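Wednesday, late

What a day! I have wanted to see the seabird cliffs at Skundis ever since that old puffin film I watched over and over as a kid, and this morning I was finally standing on them. It's 131 steps up from the harbor and my knees felt every one, but oh — the noise, the wind, the birds going by right under my boots!
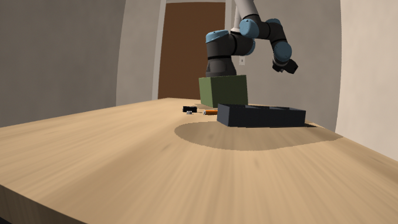 Long wooden table, dark tray

Berhanu Mamo, our guide, knew every ledge and let us stay an extra hour when the fog lifted (he seemed as thrilled as we were). I filled 16 pages of my notebook. Supper was fish soup, two bowls. Tomorrow the early boat to Furklow, and maybe seals. I should be asleep already but I keep getting up to look at the water.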